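Corance Community Forum
Demonstration Data > Collection Practice
Thread: Approach distance and the opening segment of packet-handling episodes

Posted by: lkolar_ardale
9 Sep 2024

Dear colleagues,

On behalf of the Ardale collection group, I wish to seek members' views on a point of procedure before our written guidance is revised. We are recording two-handed demonstrations in which food packets are moved between a tray and an open table. The present guidance asks the operator to begin each episode with the jaws open and well short of the tray, so that the learning system receives a full approach as well as a grasp.

Our reviewer has proposed that this opening portion be trimmed. In the last batch we submitted 86 episodes, and 15 were returned with the remark "excessive approach". I do not share the reviewer's opinion, although I accept that the guidance does not state a distance.

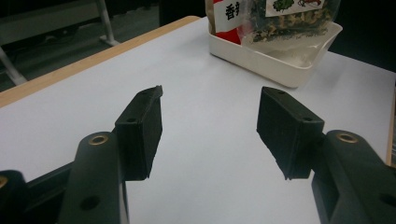 View from the gripper: jaws open, tray with two packets further back on the table.

I should be grateful to learn what other sites require at this stage, and whether anyone has compared trimmed and untrimmed sets.

Ludmila Kolář
Ardale

Posted by: saliba_datadesk

Thank you for raising this. At Saliba we require the full approach and would advise against trimming. A model trained on episodes that start close to the object has no examples to draw upon when it is placed further away. We learned this in December, when a trimmed set had to be collected again at considerable expense of staff time.

We would, however, support a stated upper limit on duration. Our own limit is seven seconds from the start of recording to first contact with the packet.

Posted by: plistoleo_review

I must respectfully disagree with the previous reply. A long approach over a plain white surface gives the system very little to learn from, and it increases storage and review time. Our practice at Plistoleo is to retain the full approach in a fixed share of episodes and to shorten it in the remainder. The share should be decided before collection begins and recorded in the batch notes.

I would also ask whether both hands are expected to move from the outset. Where one hand waits, reviewers often cannot tell whether the pause is intended.

Posted by: lkolar_ardale

I thank both members for their replies. With regard to the question from plistoleo_review, the hands are permitted to start at different places, and one may remain still until it is needed. The operator is asked to keep the waiting gripper open and clear of the packets.

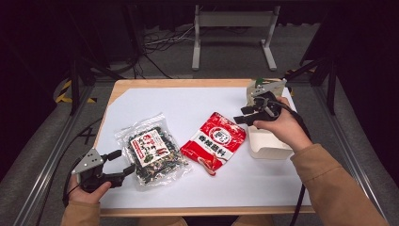 The pause is therefore intended in most cases, but I concede that our batch notes do not say so. I will propose a field in which the operator enters the leading hand for each episode. This should also help with the clear bags, where reviewers have disagreed over which hand was meant to make the first grasp.

On the matter of a fixed share, my concern is that operators would then be working to two sets of instructions on the same shift. In my experience the two become mixed by the afternoon.

Posted by: northbench

May I add a practical remark. The operators need not know of the share at all. They may record everything in full, and the shortening can be carried out afterwards by the data desk. The original is kept, and the decision can be reversed.

I would pay closer attention to the position of the tray. If it stands in the same corner throughout a batch, the system may simply learn to go to that corner, whatever the length of the approach.

Posted by: plistoleo_review

I accept the proposal from northbench concerning later shortening and withdraw my objection to that extent. I maintain that 15 returned episodes indicate a fault in the guidance and should not be attributed to the reviewer.

Posted by: lkolar_ardale

The remark on tray position is well taken. Our guidance allows the tray to be moved between episodes but does not require it. The view below will go into the revised text beside the paragraph on starting positions.

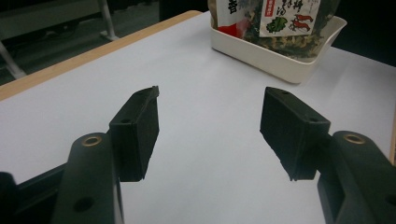

Starting position: jaws apart, clear surface between them, packet in the tray.

I will circulate the draft wording in this thread. It will require full recording, shortening only at the data desk, and a change of tray position after a set number of episodes. I would welcome suggestions for that number.

Posted by: saliba_datadesk

We change the position every seven episodes. Please note that we record the new position before the next episode is started, as it is difficult to recover afterwards from the gripper views alone.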